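접시 뒷면 백스탬프로 빈티지 그릇 읽는 법

벼룩시장에서 2,000원짜리 접시 한 장 집어 들고 가슴 뛰어 본 분들, 환영합니다!
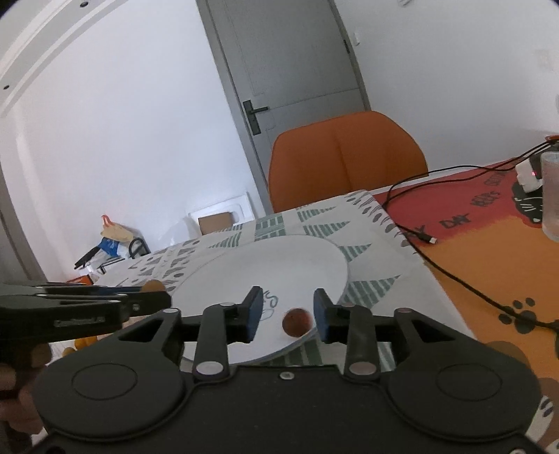

둥근 흰 접시, 앞면에 청회색 손글씨풍 글자

저는 그릇을 사면 앞면보다 뒷면을 오래 봅니다. 바닥에 찍힌 작은 도장, 그러니까 백스탬프에 정말 많은 이야기가 들어 있거든요. 처음엔 암호 같은데 몇 번만 해 보면 금방 눈이 트여요.

준비물
- 밝은 스탠드나 창가 자리
- 돋보기(휴대폰 확대 기능도 괜찮아요)
- 부드러운 스펀지, 중성세제
- 얇은 종이와 연필
- 메모장

1단계. 바닥부터 씻기
미지근한 물에 세제를 조금 풀고 20분 담가 둡니다. 금테나 금이 간 그릇은 담그지 말고 젖은 천으로만 닦아 주세요. 철수세미는 절대 금지! 유약 위에 찍힌 도장은 생각보다 쉽게 벗겨집니다.

2단계. 도장이 유약 위인지 아래인지 보기
손톱으로 살살 쓸어 봅니다. 글자가 살짝 도드라지면 유약 위, 유리 밑에 잠긴 것처럼 매끈하면 유약 아래에 찍힌 거예요. 색 없이 눌러 새긴 음각도 있는데, 종이를 대고 연필로 문지르면 글자가 스르르 떠오릅니다. 저는 이 순간이 제일 좋아요.

3단계. 이름과 숫자 나눠 적기
도장에는 보통 회사 이름, 무늬 이름, 숫자가 섞여 있습니다. 제 찬장에 있는 접시를 예로 들면 윗줄이 Drustdale, 아랫줄이 Cuervo, 구석에 39가 있어요. Drustdale은 도자기 회사, Cuervo는 무늬 이름입니다. 39는 한동안 제조 연도인 줄 알고 신나서 자랑했는데, 같은 무늬 컵에는 다른 숫자가 찍혀 있더라고요. 알고 보니 그릇 모양 번호였어요. 숫자만 보고 연대를 정하지 마세요.

4단계. 나라 표기와 주의 문구 확인하기
"Made in"으로 시작하는 원산지 표기, 식기세척기나 전자레인지 문구가 있는지 봅니다. 전자레인지 문구가 있다면 꽤 나중에 나온 그릇일 가능성이 높겠죠. 반대로 문구가 없다고 무조건 오래된 건 아니에요.

5단계. 같은 도장 찾아 비교하기
수집가 도감이나 경매 기록에서 글꼴, 테두리, 왕관이나 닻 같은 그림을 하나씩 맞춰 봅니다. Fasta와 Clindo처럼 도장 테두리가 닮은 곳도 있으니 글자까지 꼭 대조하세요. 저는 타원만 보고 Clindo 칸에 적어 둔 접시를 세 장이나 다시 옮겨 적었답니다.

앞면에 글자가 있는 그릇이라면
앞면 글씨는 무늬의 일부일 때가 많아요. 그래도 글꼴과 색을 적어 두면 도감에서 무늬를 찾을 때 큰 힌트가 됩니다. 손글씨처럼 보여도 전사지로 인쇄한 경우가 흔하니 돋보기로 망점을 살펴보세요.

음식을 담기 전에
오래된 그릇, 특히 색이 진하거나 유약이 갈라진 것은 납이 나올 수 있습니다. 백스탬프만으로는 안전한지 알 수 없어요. 확인이 안 되면 장식용이나 열쇠 받침으로 써 주세요.

기록은 그릇을 산 날 바로 하는 게 좋아요. 가격, 산 곳, 도장 사진 한 장이면 충분합니다. 제 메모장 첫 줄에는 아직도 "접시, 2,000원, 도장 흐림"이라고 적혀 있어요. 그 접시 도장은 지금도 못 읽었고, 10월 장터에서 같은 짝을 또 찾아볼 생각입니다!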